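Speaker notes, habit and belief session
Aled Lougher, Gelstead

Start with the Vrabec exercise. Everyone writes down one rule they live by, starting with "I should". Allow 3 minutes. Don't explain it yet.

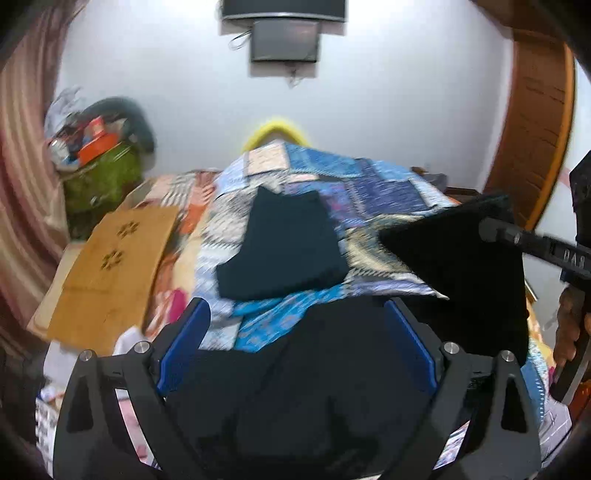 A rule that has never been said aloud is hard to question. Ask where theirs came from: a parent, a teacher, an old boss. Use the bedroom as the easy case. With cloth piled on the bed and a heap of belongings by the curtain, one person thinks "I'll sort it later" and another thinks "I'm hopeless". Same room, different rule. Pause for comments.

Move on to labels. Mirnemik handout, page 2. Read the first paragraph only and skip the diagram, it took too long in October.

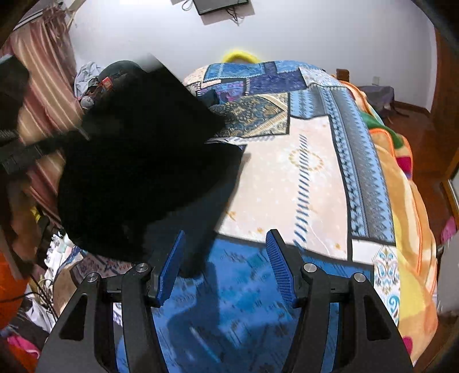

Labels tend to arrive before we've had a proper look. Get the group to slow down and say what they can observe, then what they've added. The black fuzzy thing near the bed is good practice. It could be a plush bag or a soft cloth, and people will pick one and defend it. Link back to the "I should" cards.

Pairs, then questions. Finish at 75 minutes. Rastorura worksheets are on the table by the door.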